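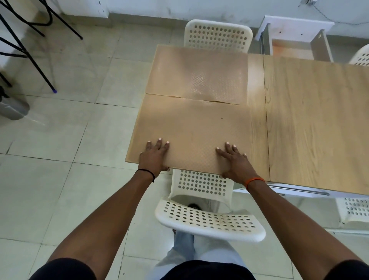
Should a small workshop put money aside for a robotic flattening station before it has timed the same step done by hand?

Our view is that it should hold the money back until it has its own timings, including the timings for sheets that go wrong.

The rest of this section sets out how we came to that view at Palldale, and where we are less sure of it than we would like to be. The earlier sections dealt with picking and stacking, where the case for a machine is at least easy to state. Flattening is harder to write about. It is a short step between two others, it has no line of its own in the shop's accounts, and when we first asked what it cost, the figure we were given had been copied out of a supplier's proposal.

The proposal was the one from Kalto, which assumed that a worker spends 90 seconds on each sheet and that a machine would spend far less. We could find no source for the 90 seconds. Citlali Pacheco, who runs the floor at Palldale, thought it might have come from a visit in March, when the supplier's engineer watched a trainee on a batch that had been stored badly. If she is right, the savings in the proposal rest on one slow morning. We asked for the raw notes and were sent a brochure.

We therefore logged the step ourselves. The log covers 904 sheets, taken from ordinary batches over ordinary shifts, with the worker free to stop, talk, or send a sheet back. We did not ask anyone to hurry. We recorded when a sheet was set down, when the worker let go of it for the last time, and whether it was passed or put aside. The log has gaps. Two of the batches were split between tables and their times had to be pieced together, and we left those out of the comparison with the supplier's figure.

The spread of times mattered far more than the middle value. Most sheets needed a single press and were done. A smaller group needed repeated pressing, mainly near the corners and at the front edge, and these took up a share of labor well beyond their number. None of the proposals we read priced that group separately. They took one average, multiplied it by annual volume, and set the result against the price of the cell. A machine that handles the easy sheets and leaves the hard ones to a person has not removed the person from the budget.

Three suppliers were asked to quote. Kalto offered a complete cell with an arm and a pressing tool. Cervantes offered a fixed press with a guided feed and no arm at all. Pluten would not give a price without a paid trial, and we came to think better of that answer than we did at first. The two written quotes can't be compared line by line. Kalto's leaves out guarding and floor work. The Cervantes quote includes both but assumes that sheets arrive already squared to the table, and squaring is part of what the worker does now. Once that labor is put back, the gap between the two offers narrows a good deal, though we would not lean on the exact amount.

Both written quotes spread the purchase over seven years. We doubt this period for equipment of this kind in a shop of this size. Palldale changed its sheet stock twice while we were collecting data, and each change altered how the sheets lay and how much pressure they would take. Workers adjusted within the first few sheets. A pressing tool set up for one stock may need new pads, new settings, or a visit from the integrator, and the proposals treat all of this as routine maintenance covered by a flat yearly sum. We tried to find out what that sum was based on and got different answers from different people at the same firm.

There is also the matter of what the worker is doing while pressing. The suppliers describe the step as applying force to a surface. That is true as far as it goes. Both hands go down flat with the fingers spread, and the palms give the worker information as well as delivering pressure: where the material is lifting, whether it is about to slide. A force sensor can supply some of this. Neither written quote included one as standard, and in the Kalto offer it appeared as an option on the last page, with no price beside it.

Figure 7 shows the step as performed by hand, with the thumbs almost meeting and the heels of the hands close to the front edge of the desk. We include it mainly for that second point. The Kalto tool drawing leaves a clear margin along the front edge, and sheets placed as in the figure would have to be moved back before the tool could reach them. Whether moving them back is a small cost or a large one depends on the layout. It was missing from the proposal either way.

We should say what can be held against us. Our log comes from one site, and the people there knew they were being timed. Strain on the wrists and shoulders is left out of our cost figures entirely, and a shop with a history of such injuries could reasonably buy a machine even at a loss on paper. Pacheco raised this herself and said she would rather see the money go to adjustable tables first -- we have not tested whether that would help. It is possible, too, that prices will fall enough to make the whole argument idle, although we have been told so at every supplier meeting we attended and the quotes have not moved.

Figure 7. Pressing a sheet flat by hand, both palms down at the front edge.
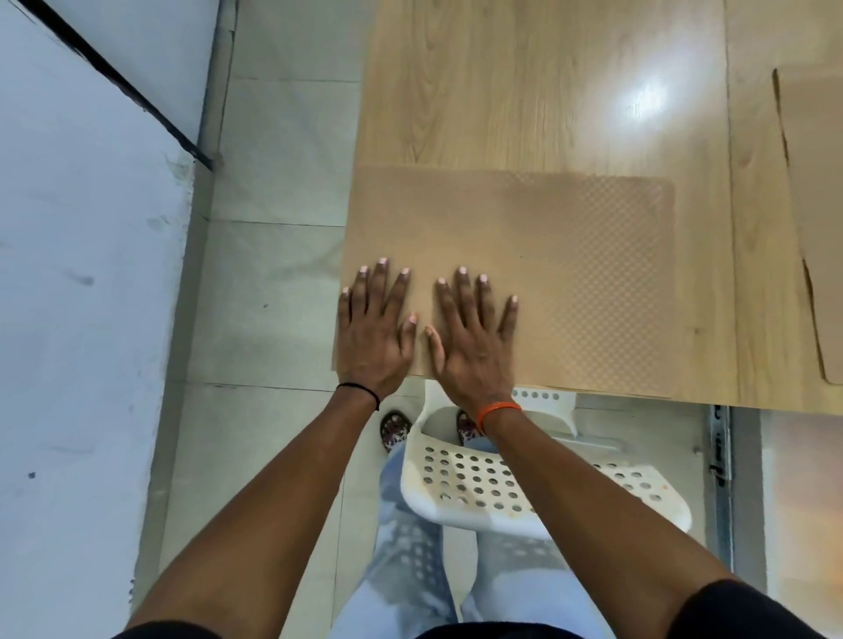 5.3 What a purchase request should contain

We suggest that a request for a flattening station be sent back if it gives only an average time per sheet. It should carry the shop's own log, with the slow sheets shown separately, and state who will deal with those sheets once the machine is in place. The hours of that person belong in the same table as the purchase price.

The request should also name the sheet stock used in any supplier trial. At Palldale the first trial was run on stock the shop no longer buys, and the results were still being passed around at budget time. A paid trial on current stock costs money up front, and managers dislike it for that reason. Set against the price of some 7 years of payments on a cell that can't reach the front edge, the fee looks modest to us.

Optional items need a price before approval. This applies above all to sensing -- the one option that bears directly on whether the machine can do the step at all.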